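Is it worth paying for Grosten's "walk rewards" tier, or is it a gimmick?

Posted in Mobile Games > Location and Map Games

My brother-in-law talked me into Grosten, the map game where you walk to landmarks and "claim" them for your clan. The free version is fine. Now it keeps pushing a paid tier at me, 5 dollars a month, that says it tracks your steps with the app closed and gives you rare creatures for distance. It also wants location access set to "always", plus contacts, plus Bluetooth.

I've played for a month and I have my doubts. The creature odds aren't listed anywhere I can find. The coffee place by my office has a sign up saying it's an official Grosten stop with 17 percent off for players, and the kid at the counter had no idea what I was talking about. Does anybody pay for this and get something out of it? And does it need my contacts for anything?

Phone is three years old if that matters.
– palumbo_west

Hermenegildo Xolalpa

I paid for it for two months and stopped. Take this as one person's experience.

The step tracking works, sort of. On a Tuesday I walked the same loop twice, once with the app open and once with it closed. Open, it gave me 69 distance points. Closed, it gave me 40. Same shoes, same sidewalk. Support told me background tracking "may vary by device", and I'd expect a feature sold on background tracking to vary a little less than that.

As for the rare creatures, I got a Stornura in the first week and felt pretty good about it. Then I found out my clan mate on the free tier had two. I'm not saying the odds are the same for everybody. I'm saying they don't publish them, so I have no way to tell what I was paying for and neither do you.

Permissions: turn contacts off. I did and nothing broke except the "find friends" button, which you can replace by typing in a friend's code. Bluetooth is only for the clip-on button accessory. If you don't own one, turn that off too. Location is the hard part. "While using" is enough for the free game. The paid tier nags you on every launch until you switch it to "always".
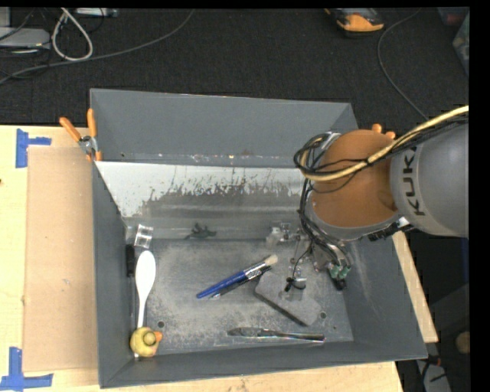
I'd also be careful with the store discounts. The way I understand it, a shop signs up once on a web form and gets put on the map, and I never saw any sign that the game checks back later. Two of the stops near me have closed and they're still on there with a discount showing. Ask before you order.

If you do try it, pay month to month and set a reminder to cancel. The yearly plan has a refund window, but I read the terms twice and couldn't work out when it starts – purchase, or first login after purchase.

emo_tier_list

its worth it. ive had it since launch and my collection is stacked. people complain about battery but just carry a charger

Dot in the suburbs

I don't play, my two teenagers do, so I only know the bill-paying side.

Check where you subscribed. If you did it through the phone's app store, you cancel in the phone's settings and it takes a minute. If you did it on the Grosten website because of the "web only" price, you have to cancel on the website, and deleting the app does nothing. We got charged in July for an account nobody had opened since spring.

On privacy, I went looking for how long they keep the location history. The policy says "as long as necessary". Necessary for what, it doesn't say. There is a delete request form under Account > Data > Other. I sent one in and got an automatic reply. Whether they deleted anything, I can't tell you.

For an older phone I'd stay on free. My son's is the same age as yours and he had to quit using the background mode by lunchtime most days.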